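The Sweater Team

The club had a rule that every team had to be able to say what its robot was for in one sentence. My team's sentence was that our robot would fold laundry. I had voted against it. I have folded laundry, and I didn't see what was left to discover.

There were four of us. The school had let the Tollum Robotics Club have seven teams that year, and the other six were building things that drove, or threw, or climbed a ramp. Those teams had noise. They had sparks once. We had a duffel bag of clothes and two hand grippers, and the plan, as our captain explained it, was that we would do the folding ourselves with the grippers, over and over, and the arm would learn it from us.

"So we teach it by doing the chore," I said.

"By demonstrating the chore," she said.

She was a year older and had read the whole Ridia manual, including the part about disposal. Ridia was the arm. It lived in a locked cupboard at school, and we were not allowed to take it home, so on weekends we took home everything else and did demonstrations in whatever house would have us. We needed 586 of them. She had written the number on the club whiteboard and put a box around it so the ramp people wouldn't wipe it off.

I asked where 586 came from. She said it was in the paper. I asked which paper, and she said the Fesusen one, in the voice people use when they'd like you to stop asking. I looked it up that night. The Fesusen people had used 2091 and called their results promising. I had been using that word about my algebra.

My job was the sweater. Everyone else got towels, and towels are practically folded to begin with. A sweater has arms. You pull one sleeve in and the other one crawls out to see what's going on. The captain said that was why it was valuable. She said a robot that could only fold towels would be a towel robot.

"And a robot that can fold sweaters?"

"General," she said.

By the second weekend I had opinions about knitwear. I could tell when a fold was going to fail from the way the hem moved. You'd pinch a corner, lift, and the corner would come but the rest of the sweater would stay where it was, thinking it over. Then you put the gripper down, pressed everything out flat with your hand, and started again from the beginning, and the bad one still had to be logged. The captain logged all of it. She had a column for failures, and mine was longer than anyone's, and she told me that was useful too.

"Is there anything I could do that wouldn't be useful?" I asked.

She thought about it. "Not show up," she said.

I did think about that. The Malik regional was on Thursday, May 18, 2023, and for weeks beforehand I went to bed planning what I'd say when I quit. I had a good speech. It used the phrase "a washing machine already exists," though I knew a washing machine doesn't fold, and I was hoping the point would carry anyway.
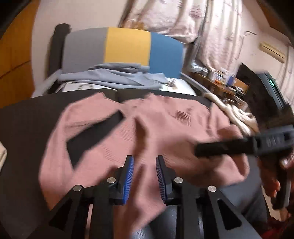 The speech never got used. What happened was that we went back to school on a Monday with all our weekends loaded onto one laptop, and the captain unlocked the cupboard, and we laid a towel in front of Ridia, and Ridia folded it. It was a terrible fold. My grandmother would have taken it apart and done it again without a word. The teacher who ran the club clapped, and two of the ramp people came over with their safety glasses still on.

Then the captain put a sweater down.

The arm went out over it and stopped. It came down on the left sleeve, pinched, lifted, and lost it. It went back up. I waited for it to try the other sleeve, which was what the manual said a sensible arm would do. It opened its fingers instead and came down flat, and pushed at the wool, a short push away from itself and then another.

"What's it doing?" one of the ramp people asked.

"It's confused," I said.

"It's smoothing," said the captain. "Who does that?"

I said anyone would do that. She turned the laptop around and scrolled through the failure column, mine, all the way down, and didn't say anything.

I still don't believe it learned it from me. Around 40 things could make an arm push at a sweater, and most of them are a loose cable. I told her so. She handed me a gripper and asked if I was free on Saturday, and I said I'd have to check, and then I asked what time.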